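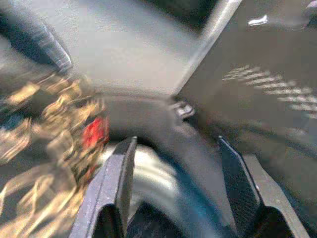
Csaba Deák, on reading a draft of this section, remarked that shine ought to be treated as a category in its own right, and that anyone who has ever emptied a kitchen drawer onto a table knows which things the eye goes to first. We had filed shine under colour. He was right, we think, and the coding scheme reported below was redrawn in September to take it in.

4.2 Shine, softness and pattern in the sorting of mixed household things

The Filtalum sorting task asks a person to put away a spread of unrelated small things without being told what the groups are. There are containers, there is a surface, and there are things that don't obviously belong together: wrappers, rings and lids, soft goods, bits of toys, cords, cloths. It is a task nearly everybody has practised at home, and one of its pleasures for the researcher is how quickly people start talking. The 117 households in Tulico who took part had strong opinions about where a thing should live, and they gave us those opinions freely, often at length and usually with their hands full.

Each household worked from the same stock of 200 objects, drawn on in smaller trays so that a tray could be finished in one sitting. A sorting sheet was filled in for each tray. Of the 400 sheets issued, 395 came back complete enough to code. The remaining five had been started and abandoned, two of them with drawings on the back which we enjoyed very much and left out of the analysis.

The earlier coding had four headings: use, size, colour and material. It worked well for cutlery and for anything with a lid. It worked badly for the reflective things. Gold foil, tan cellophane and crumpled shiny paper were coded under colour by one of us and under material by the other, and when we went back to the sheets we found that participants had been perfectly clear on the matter all along. They wrote "the shiny bits". They wrote "glittery stuff, top shelf". One person at the Zuccaro end of town wrote "anything that winks" and drew an arrow to a bowl.

So shine became the fifth heading, and a good deal fell into place once it was there. Crumpled gold material set close to something dark and rounded makes a lovely test. Under the old headings the two have nothing in common, and a strict sorter would separate them at once. Many of our participants left them together. A dark ring or rim with a glossy white inside was described as shiny by some people and as black by others, and the choice predicted where it went. Those who called it shiny put it with the foil. Those who called it black put it with the lids, the bands and the cable ties, and were inclined to ask why we had included so much foil.

Red was the great disrupter. A small amount of vivid red among golds and browns was picked out early in tray after tray, held for a moment, and then put somewhere on its own while the person decided. We had not planned for a holding place. People made one anyway: a corner of the table, the palm of the spare hand, the lip of a bowl. The holding place deserves a study of its own (we would happily run it!), and we recorded it wherever the participant mentioned it on the sheet.

What struck us most was how little the holding place had to do with doubt about use. A red bottle top was set aside just as often as a red scrap whose origin no one could guess. Participants said they wanted to keep an eye on it. Red things ended up in the last container filled, or in a pocket, or went back to the drawer they had come out of, and several sheets record all three against the same object as the person changed their mind.

Softness behaved quite differently. Soft items were left until late. Cloths, small stuffed things and fabric-covered pieces were pushed to the side of the tray in the opening minutes and dealt with in one go near the end, frequently as padding. This was the finding that made the whole team sit up. A folded cloth at the bottom of a container was counted by participants as put away, and also as part of the container. When we asked them to list what was in the box, the cloth was left off the list more often than any other object of the same size.

The exception was the boldly patterned cloth. Plain soft goods vanished into the bottom of the box, while zigzags, stripes and camouflage prints were laid on top or given a place to themselves. Figure 4 shows the sort of contrast we mean, pale bands against very dark ones, strong enough to be read before anything else about the object is settled.

Figure 4. Cream, beige and pale yellow bands alternating with dark brown and black on an item that looks soft.

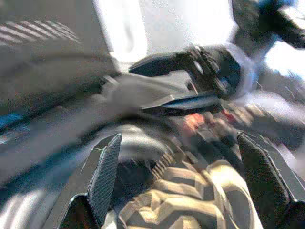
Does a bold pattern make a soft thing easier to put away? It makes it easier to find and slower to put away. Participants took longer to settle on a place for patterned pieces than for plain ones of the same size, and they moved them more often after the first placement. They then remembered exactly where they had left them. Plain cloths were put away fast and forgotten.

We find this a wonderfully useful result for anyone who designs storage for ordinary homes. Advice on tidying tends to assume that a quick decision is a good one. Our sheets suggest that the slow decisions were the ones people could retrace a week later, when we came back and asked them to fetch a named object from the closed containers. Patterned soft goods were fetched on the first try by most households. Plain soft goods were fetched last, and in a few homes the search ended with the whole box tipped out on the rug, to general good humour.

Pattern also created trouble with naming, and here the sheets are at their liveliest. Camouflage, zebra, tiger, lightning, "that seventies curtain" and "Nana's beach bag" were all used for closely related prints. The words mattered to the sorting. A print called by an animal's name went with the toys. The same print called by a room or a relative's name went with the linen. In one household at Dadik, two adults sorting side by side used different words for one cloth and moved it between two boxes six times, each convinced that the other had made a slip. Neither asked about it until the tray was empty. We coded the final position and kept the argument for the discussion.

A word on edges and seams. Ridged trims, ribbing and raised stitching were handled before they were looked at closely; participants ran a thumb along them and often decided on the strength of that alone. A close, even row of ridges suggested a zip or a cuff to most people, and the item was sorted as clothing, whatever its main panel suggested. Where the trim was smooth, the same people fell back on colour and pattern. We had no heading for this and have not added one. It may belong with softness, or it may want a heading of its own alongside shine, and the present trays contain too few trimmed objects to say which.

Order of handling can now be set out with some confidence. Shiny and red things were touched first, although the red ones were seldom finished first. Hard, dark, round things followed, and these were the fastest objects in the whole study from first touch to final place. Then came the long middle of the tray, cords and plastic parts and things with an obvious use, where people chatted about other matters and hardly seemed to look down. Patterned soft goods came next. Plain soft goods closed the session.

The order held up well across kitchens, laundries and spare rooms. It weakened in the evening. Sheets begun after 8 pm show far more sorting by size, with big things in the big box and small things in the small one, and fewer remarks in the margin. One sheet says simply "bed". We don't read much into the evening sheets beyond the plain fact that tired people use fewer headings, but they are a good reminder that the richest sorting was done by people who had time to enjoy it.

Two limits should be kept in mind. The stock of objects was heavy on gold and brown reflective material, which had been donated in bulk, and light on silver, so shine in this section mostly means warm-coloured shine. The soft goods were also smaller on average than the ones people keep at home. A bath towel can't be hidden under a handful of lids, and the padding effect would probably look different with full-sized linen. A second stock with silver foil, clear film and proper tea towels is being put together for the next round, and the fifth heading will be printed on the sheets from the start.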